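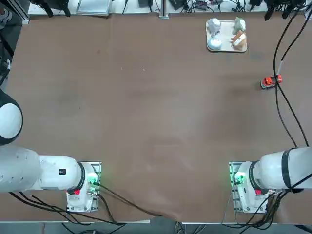
Two-arm table with tray and toy car. Both base lights are green.

Bench Rules for Two-Arm Tables: Frequently Asked Questions

Last updated January 18, 2026

These rules apply to every two-arm table at the Siltby site. They cover daily work: starting a table, setting out objects, recording and shutting down. Electrical repairs and arm replacement are in the maintenance manual.

Who has to follow these rules?

Anyone who stands within reach of an arm while it has power. That includes visitors, cleaning staff and people from the Leemans office who only come by to look. Visitors stay with a trained operator the whole time.

What training do I need before I run a table?

Two supervised sessions and a short walk-through of the stop procedure. Siebe De Haan signs off new operators. If you were trained on the older Drito tables, you still need the walk-through, as the stop procedure is different.

What does a green light on the base mean?

On our tables, green means the arm has power and is reporting no fault. It does not mean the arm is safe to touch. An arm with a green light can move at any time. Before you reach onto the table, pause the session in Nesurix and wait for the screen to show "Held."

How fast may the arms move?

The limit is 200 millimeters per second when a person is inside the floor line, and 700 millimeters per second when everyone is behind it. Both limits are set in Nesurix. Operators may lower them but may not raise them.

What may be placed on the table?

Only objects on the task sheet. Soft toys, small figures, toy vehicles and shallow trays are all approved. Glass, open liquids, batteries outside a device and anything with a blade are not. Keep phones and drinks off the table too, even during a pause.

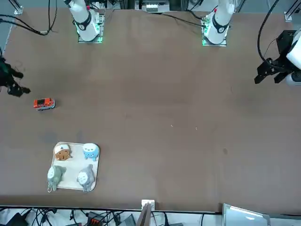 If an object has a ring, string or tag, check that it can't catch in the gripper fingers. Take it off if it comes off easily. If it doesn't, write it in the session notes so that whoever reviews the recording knows about it.

How exact does the starting layout have to be?

Follow the task sheet for which objects are used and whether they start on the tray or on the table. Unless the sheet gives a fixed position, move the tray and the loose object between runs. Don't line things up with marks on the tabletop.

Can I pick up something that falls during a run?

Not while the run is going. Pause, wait for "Held," then pick it up. A run with a dropped object is kept and marked as such. Please don't delete it.

What are the rules for cables?

Arm cables must be clear of the grippers through their full travel. Look at them at the start of each shift and after anyone has moved a mount. Cables on the floor stay under or close to the table and never cross the walkway. Power strips may not be plugged into one another.

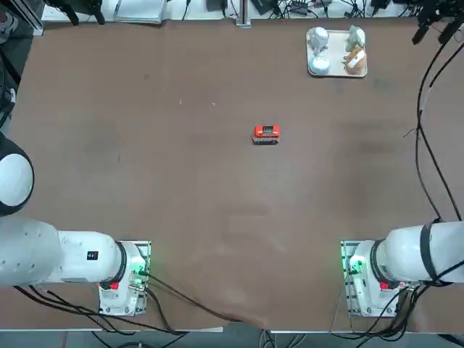
Toy bus on the open tabletop, with the figures on their tray.

How long may one operator work without a break?

No more than 2 hours. Swap with another operator or stop the table.

What do I do if an arm moves when it shouldn't?

Press the stop button, step back behind the floor line and leave the table as it is. Don't restart it to see whether it happens again. Write down the time and the task number, then call Bart Cuypers at extension 18. The table stays out of use until he releases it in the log.

Do I have to report a near miss if there was no damage?

Yes. Use the same form as for an accident and fill in what you can. Reports go to Bart the same day.

When will the rules be reviewed?

The next review is in March. Send proposed changes to Siebe before then, with the number of the table they apply to.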